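Suche: Suchbegriff eingeben Los

Störung an der Zweiarmstation – häufige Fragen

Stand: 28. Oktober 2019

Was ist passiert?
Beim Aufräumlauf auf dem Teppich sind die beiden Arme mit den Greifern aneinandergeraten. Der rechte Arm blieb stehen, der linke schob noch nach. Verletzt wurde niemand, ein Fingerhalter ist gebrochen.

War das ein Einzelfall?
So steht es im Schreiben von Stovo. Wir haben die Protokolle seit Februar durchgesehen: 108 Läufe, davon 11 mit Schutzstopp. In 6 Fällen standen beide Arme über demselben Gegenstand. Unter einem Einzelfall verstehe ich etwas anderes.

Liegt es am Teppich?
Das ist die Erklärung von Gosselin: Das Muster verwirre die Objekterkennung. Kann sein. Ein Boden mit Farnblättern und orangebraunen Punkten ist für eine Kamera sicher kein Geschenk, und kleine weiße Teile heben sich auf hellem Grund schlecht ab.
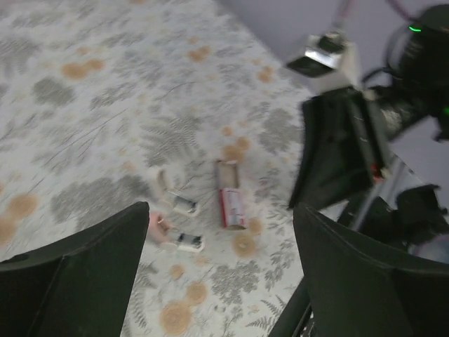

Nur erklärt das nicht, warum die Arme einander zu nahe kommen. Der Abstand wird aus den Gelenkstellungen berechnet, dafür braucht es überhaupt kein Kamerabild. Auf diese Nachfrage haben wir bisher keine Antwort.

Hilft das Update?
Version 2 soll den Mindestabstand »intelligent anpassen«. Was das in Millimetern heißt, steht nirgends. Sylvie Lemieux hat die Prüfberichte angefordert – gekommen ist ein Prospekt.

Die Kontrollleuchte am Arm ist grün. Darf ich hineingreifen?
Nein. Grün heißt bei dieser Station, dass der Antrieb versorgt ist. Über die Bewegungsfreigabe sagt die Leuchte nichts. Erst Not-Halt drücken, dann am Hauptschalter trennen. Umgefallene Dosen und Kleinteile bleiben bis dahin liegen.

Wann läuft die Station wieder mit beiden Armen?
In Grandmont vorerst nicht. Ein Termin wurde uns genannt, ich gebe ihn hier nicht weiter, der vorige hat auch nicht gehalten. Einarmbetrieb mit reduzierter Geschwindigkeit ist freigegeben.

Wem melde ich einen Schutzstopp?
Sylvie Morin, mit Laufnummer und Uhrzeit. Bitte nicht vorher quittieren, sonst ist der Fehlerspeicher überschrieben.

Kontakt: Sylvie Morin, Werkstatt Grandmont | © 2019 Ziltbridge | Nach oben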